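Starstead Transit Forum > Automated and Driverless > Pisik shuttle, disengagement log for the Mamani Road loop

ksotelo_y
The agency posted the October disengagement log for the Pisik shuttle. Totals for the month: 3179 loop miles, 568 attendant interventions, 35 of those classed as safety related. The rest are tagged "operational," a category the document doesn't define anywhere I can find. The appendix gives a location code for each event but no map. Has anyone matched the codes to stops?

railgrade17
Codes are the curb segment IDs from the city's GIS layer. First three digits are the street, last two are the block. The cluster at the east end is the left turn out of the library lot, where the shuttle has to cross two lanes with no signal. It stops and waits for a gap it considers acceptable. If none shows up before the timeout, the attendant takes over. Each timeout is logged as operational.

ksotelo_y
Thanks. Then the operational figure is mostly one left turn.

Nidia Valderrama
Not mostly. I sorted the appendix by segment and that turn is the largest single entry, but the bus bays at the transfer center come close behind. The shuttle won't pull in if a regular bus is overhanging its bay. Drivers overhang all the time because the bays were laid out for 35-foot buses and the fleet is now longer.

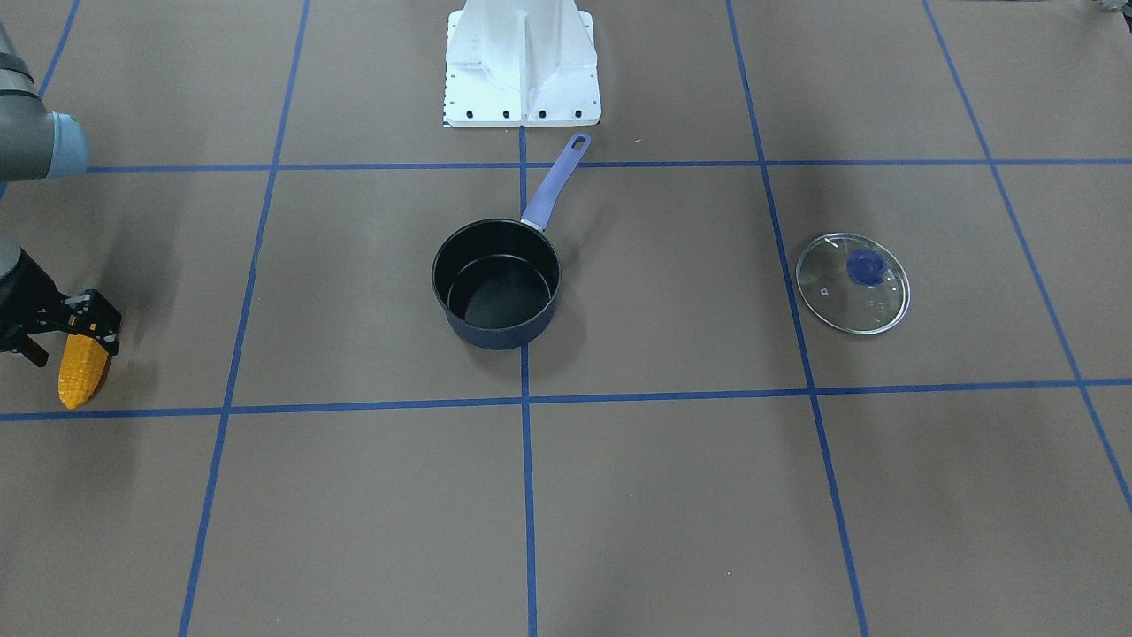
Kiyoshi Fujimoto: The bay length was raised before the pilot was approved. The answer given was that the shuttle would use the outer curb. The outer curb has no ramp, so a wheelchair boarding there needs the attendant to deploy the portable plate, and that gets logged as an intervention too. I'd pull those out before comparing this route to anything else.

railgrade17
Disagree on pulling them out. If a vehicle can't do a boarding without a person on board, that belongs in the count. The stated goal is to remove the attendant.

Kiyoshi Fujimoto
The stated goal is to remove the attendant from driving. Boarding help is a separate staffing question. Page 4 of the service plan.

railgrade17
Page 4 says "operating duties." Securement is an operating duty in the existing labor agreement.

Shanti Bansal
Both of you are reading a plan that was superseded. The revised one drops the sentence completely.

To the original question, the number I want is hard brakes per mile, and it isn't in the log. The vendor (Grirkilum) treats brake events as proprietary unless there's an injury or contact. Attendants I've ridden with stand with one hand on the rail for the full loop. The vehicle does 17 mph at most, but full braking from that speed is enough to put a standing passenger on the floor.

ksotelo_y
Is there a public records route for that?

Shanti Bansal
I filed one. It was denied, and the appeal is pending.
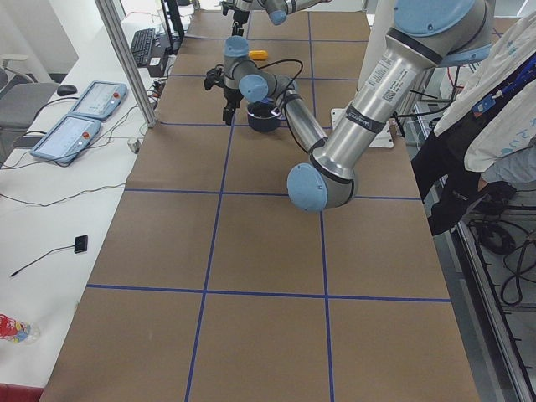 Dayana Salazar
The brake data question is related to how the stops were surveyed. The shuttle localizes against a prior map, and when the curb line was rebuilt near the transfer center the map was not updated for several weeks. A vehicle that thinks the curb is closer than it is will brake for it. What I'd ask the agency for is the survey control, meaning the reference points and the spacing. For a bay you want a marked grid on the pavement, laid out like the blue tape squares on the brown paper in the photo only a lot bigger, so that each stopping position can be read off against known lines. Then you can separate a positioning error from a perception error. The log combines both under code 6.

railgrade17
Code 6 is "localization degraded." Perception faults are code 9.

Dayana Salazar
In the spring version, yes. The October key merges 9 into 6. See the footnote under the second table.

railgrade17
Found it. Withdrawn.

Yesenia Sotelo
Posting under my own name, the other account is mine too and the password reset went to the wrong email. I put the appendix into a spreadsheet with segment, code and time of day. Wheelchair boardings have their own column so people can include them or leave them out. The link is in my profile. Segments with a blank code are left blank.

Kiyoshi Fujimoto
Column F has the time in UTC. The afternoon peak shows up late in the evening.

Yesenia Sotelo
Fixed, reload it.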